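Rowena Sarmiento
@rowenahangsthings
18 Aug 2025

OK, curtain thread. Several of you asked after I posted the living room window and I typed the same reply five times, so I'm putting it all in one place and pinning it. Grab a drink, it's long.

Background: we have a living room with one very wide window and a bedroom with two narrow ones, and for three years all of them had the blinds that came with the house. Beige. Plastic. One of them had a slat that hung down like a loose tooth.

I finally called a custom place in July. Super nice people, they came out, they measured, they had a binder with beautiful fabrics in it. The quote for the living room window alone was $1556. I said I'd think about it and then I went and lay on the floor.

So I did it myself for $400 and I love it!! That's the living room, all in: fabric, lining, rod, hooks, thread, and one very unnecessary trip for iced coffee and a pattern weight set I didn't need.

Start with the rod, not the fabric. I know. Everybody wants to start with the fabric, me included (I had eleven swatches taped to the wall before I owned a rod). But the rod decides how wide and how long everything else is, and if you cut first you'll be sad.

My window is 85 inches wide. My rod is 114 inches. That sounds nuts until you see it up. When the curtains are open they sit mostly over the wall and you keep nearly all of the glass, and the window looks enormous. Before this I'd always bought a rod that just barely cleared the trim, and then wondered why my rooms were dark.

Same with height. Go up! I hung mine a few inches below the crown molding and the ceiling looks like it grew. My brother-in-law walked in and asked if we'd done something to the windows. Yes, Greg, we did something to the windows.

(His name isn't Greg, he just asked to be left out of this.)

The rod is a Braltudon, the plain black one with the flat end caps. I went back and forth on finials for a solid week. There was a pair shaped like artichokes that I still think about. But the room already has a patterned rug and a loud lamp and I figured one thing in there should be quiet.

Please use a center bracket on anything this long. I skipped it the first night and by breakfast the rod had a smile in it. Heavy lined curtains pull a lot harder than you'd guess when you've got them folded over your arm in the store.

Also find your studs, and where there isn't one use real anchors, the kind rated for way more than you need. The little ribbed plastic ones from the bag that came with the rod went straight in the junk drawer at my house.

OK fabric. I got mine at Vama, the remnant place out past the tile warehouse. It's a linen blend in a color they call Oat and I call wet sand. Dennis Dobson at the cutting counter talked me out of the pure linen, bless him. He said it would grow in humid weather and shrink in winter and I'd be looking at a different hem every season.

How much to buy: take your rod width and double it. That's your total fabric width across both panels. You can go up to two and a half times if the fabric is thin and you want it really full. Don't go under double. Skimpy curtains look like bedsheets somebody forgot to take down, no matter what you paid per yard.

And wash it before you cut it!! Or if it's dry clean only, steam the whole thing. I did a test square in the wash and lost enough length off it that I'd have ended up with high-water curtains in the nicest room of the house.

Then you need somewhere big and flat. Curtain panels are so much longer than you think they are and the floor will wreck your knees. 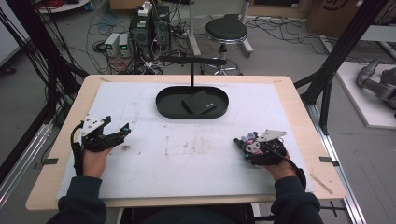
White sheet on the work table, black oval tray at the back.

If the floor is what you've got, move everything, vacuum twice, and put down a folded yoga mat to kneel on. I cut one panel in the hallway with the bathroom door open so I had the last couple of feet. It worked fine. The cat helped.

Cutting tip I stole from my friend Geeta Tomar, who sews actual clothes with actual zippers and looks at my stuff with a lot of kindness: pull a thread to find your straight line. Snip the edge, pull one thread all the way across, and you get a faint line you can cut along. Much better than trusting the fold the store put in it.

Measure from the bottom of the ring or hook, not from the top of the rod. I've gotten this wrong twice in my life, two different houses. Write it on your hand if you have to.

Lining: yes. I fought it and I was wrong. Unlined linen is gorgeous for one hour in the morning and the rest of the day you can see the neighbor's truck through it. A plain cotton lining makes the fabric hang in nice deep folds, it protects the color, and from the street it all looks the same.

Cut the lining a little shorter and a little narrower than the face fabric. It should never peek out. If it peeks you will see it every single time you sit down, and guests will say they can't see it, and they'll be lying.

Hems! Make them deeper than feels reasonable. I did a four inch double hem on the bottom and the weight of all that folded fabric is what makes them hang straight. And here's the big one: pin the hems, hang the curtains, leave them up for a few days, THEN sew. Mine dropped a little over that time and I was so glad I'd waited.

Floor length question, I get this constantly. Mine just kiss the floor. I don't do puddles. Puddles are pretty in a magazine and in my house they'd be a dog bed by noon. Hovering half an inch up is also totally fine and way easier to vacuum under. Anything that stops midway down the wall under the sill, I'd skip unless there's a radiator.

Pleats: I used clip rings with pinch pleat tape sewn on the back and I'm very happy. You pull the cords, it makes the pleats, you tie the cords off. Don't cut the cords. Wind them up and tuck them, so you can flatten the panel when it needs a wash.

After you hang them you have to train them. It's a real thing! Open the curtains all the way, run your fingers down each fold so it lines up from top to bottom, tie them loosely in three places with strips of scrap, and leave them tied for a couple of days. They come out looking like hotel curtains. Best free step in the whole project.

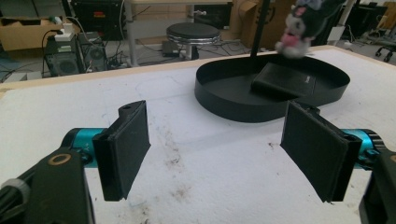
HOME › WINDOWS › BEDROOM

Bedroom now, this one's shorter, I promise.

Two narrow windows on the same wall with the bed in between. I'd been treating them as two separate windows, two little rods, four sad little panels. Pankaj Bansal two doors down has the exact same floor plan as us and he'd put one long rod across the whole wall, over the bed and everything. I stood in his bedroom with my mouth open. (We were there to feed his fish.)

So I copied him. One rod, wall to wall, and three pairs of panels that can slide anywhere. At night they close into one big soft wall behind the headboard and it feels like sleeping in a fancy tent.

Fabric in here is a cotton velvet from Upadhyay, dark green, bought online after two rounds of swatches. Order the swatches. My screen showed me something mossy and calm and the first swatch showed up the color of a pool table. The second one was right.

Velvet has a direction. Pet it one way and it's smooth and lighter, pet it the other way and it's darker. Every panel has to run the same way or one will look like it came from a different store. I marked an arrow on the back of each piece in chalk and checked it about a hundred times and I still sewed one upside down. Ripped it out while watching a cooking show. We live and learn.

Pins leave marks in velvet, so use clips in the seam allowance. And don't iron it flat! Steam from the back, hovering, or hang it in the bathroom and run the shower.

For blackout I didn't line the velvet, I put a plain roller shade inside each window frame. The shade does the dark and the curtain does the pretty. My husband works nights twice a month and says it's the best he's slept in this house.

Someone will ask, so: the shades are Grivemeo, the cordless kind. They're fine! One came with a bracket bent the wrong way and they mailed me another without any fuss. I measured inside the frame at the top, the middle and the bottom and ordered for the smallest number. Old windows are never square. Mine certainly aren't.

What I'd do differently: buy an extra yard. I finished the living room with a scrap the size of a dish towel left over and it made me sweat. Also I'd change my machine needle before the velvet instead of after complaining about the machine for an evening.

What I wouldn't do over: the color. Everyone told me to get white. White would've been lovely for a week, and then the dog would have leaned on it.

Replying to a few from the comments: yes, you can do all of this with hem tape if you don't sew. Use the wide kind and a pressing cloth. Haruto Tanabe did his whole apartment that way and you'd have to crawl behind the sofa to tell.

Yes, you can do this in a rental. Keep the old blinds in a closet with their screws in a labeled baggie, and fill the holes when you go.

No, I won't make yours, I love you all but my shoulders are done for the summer.

Kitchen window is next. I'm torn between a café curtain and a Roman shade, and there's a striped ticking at Vama I keep visiting. If you have a Roman shade over a sink, tell me how gross it gets. I want the truth before I cut anything.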